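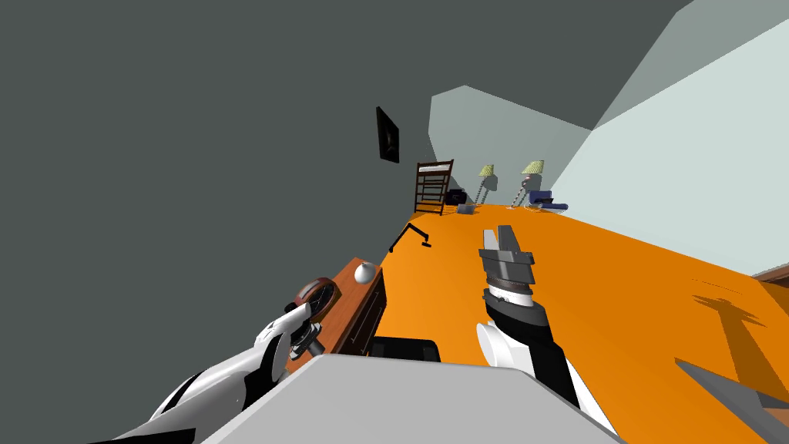 Home | Notebook | Equipment | Orders | Archive

5th July

Planning of equipment for the second half of the year. I write this down now because the budget form must go to the office soon, and in March we did it too fast and forgot the spare parts completely.

State of things. The simulation of the two arms runs on the old workstation. It runs, but slowly. When only the arms are in the room it is fine. With the furnished room loaded (dresser, lamps, shelf, the small things on the dresser top) each run takes long enough that I go and do something else, and then I forget to come back. For the reaching tests over the dresser this is already a nuisance. For the tests with many repeated grasps it will not be possible to work like this.

So the first question is the computer. I see two ways:

a) New graphics card in the old machine. The offer from Innes is 2000 with delivery. The power supply must probably be changed too, and this is not in the offer. I have written to ask them.

b) Rent computing time by the month. Skurkitz has a monthly price of 359 for one machine, with a minimum of 3 months. This is good if we have a short period of heavy work and bad if we forget to cancel. Last time we forgot.

My feeling today is for (a). We will use the simulation every week, and I prefer to have the machine in the room where I can hear it. But I would like to see the answer on the power supply before I put it in the form.

Second question, the grippers. In the simulation, changing a gripper costs nothing, and I think this made us a little careless. We tried several finger shapes without thinking what they would cost in metal. The parallel jaw with the blocky fingers is the one I would buy first. It is simple, the fingers can be made in our own workshop, and if somebody drives it into a table edge we lose a finger and not the whole tool. The rounded fingers with the black pads are nicer for things like a vase or a clock, but the pads are a wearing part and must be ordered from outside. I asked Plokonton for a price on pads. They sell them only in packs of 5 and they want to know the hardness. I do not know the hardness. In the simulation we have only a friction value, which somebody chose before my time and which I would not defend in front of a supplier.

To do: find a test piece of rubber and measure something before answering them.

Third, the table and mounting. Both arms must stand on the same base, otherwise the calibration moves each time someone leans on it. The welding shop can make a base from our drawing, but the drawing is not finished. Please, whoever has the last version, put it in the common folder and write the date on it. I found two versions with the same name and different hole distances.

Fourth, furniture for the real test room. I would propose to buy cheap second-hand pieces and to choose them by height only. A dresser is useful because the arm must reach over the edge and come down on the top, and this is where we see the most trouble with the elbow. Floor lamps are useful too as thin obstacles, and we should take ones which we don't mind to see fallen. I would not spend money on making the colours match the simulation. If the system depends on an orange floor we should learn it early.

Training. Brukari offers a course for the arm controller, on site. It is expensive and I am not sure we need the full one. I leave it out of the first version of the form and put it under "wishes", where it will be refused politely.

Order of priority as I see it this evening:

1. Graphics card, with power supply if needed
2. Common base for the arms
3. One parallel gripper, plus material for spare fingers
4. Pads, after the hardness is known
5. Second-hand furniture, from the small purchases money

Still open: who pays for the transport of the base. The welding shop says it is not included, and the van is booked most of the time. I will ask again when the drawing is ready.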